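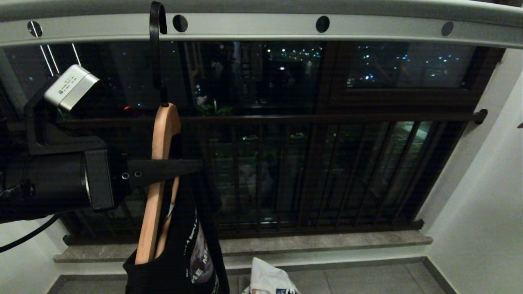 Fig. 1. Black gripper and the hanger on its hook, drying rail along the top.

Building a laundry arm at home: handout for session 5
Trirkthorpe shared workshop, 07/04/2025

Bring your Drerkar notes from December, as we pick up where the joint limits left off. Tonight is all about hangers, and I love this part! A hanger swings, twists and hides half of itself inside a shirt, so the arm has a lovely hard puzzle to solve with very simple hardware.

Start with the rail. Measure it from the arm's base and type the height into the Leite settings file by hand. Keep approach speed at 10 per cent until you trust your numbers. Come in from the side, level with the shoulder of the hanger, and stop short before closing.
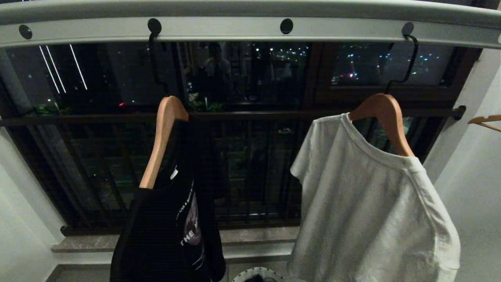
Dukano

Two shirts on one rail make a good second exercise. White cloth and black cloth behave very differently for the camera at night, particularly with a window behind them, so save separate exposure settings for each. Glass gives you reflections too (great fun to debug). Mask the window out first and see how much your hanger detection improves.

Then fingertips. Bare metal slides on smooth wood, so try soft pads and swap them as soon as they fray.
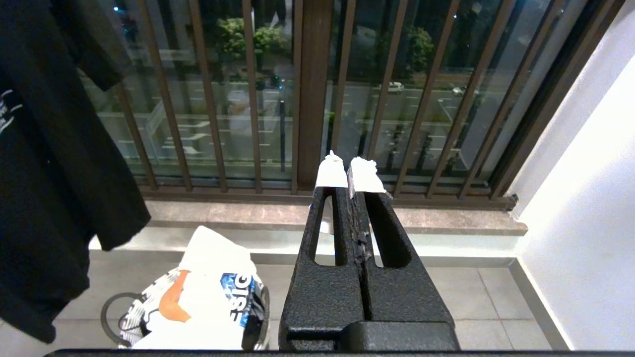
One reader of the last handout asked whether softer pads would let them drop the grip force, and wrote that their own arm had been marking the wood at every setting above 4. Yes, try it! Go down one step at a time and do 14 lifts at each before you change anything else.

For next time: log your failed grasps, with the hanger angle beside each one.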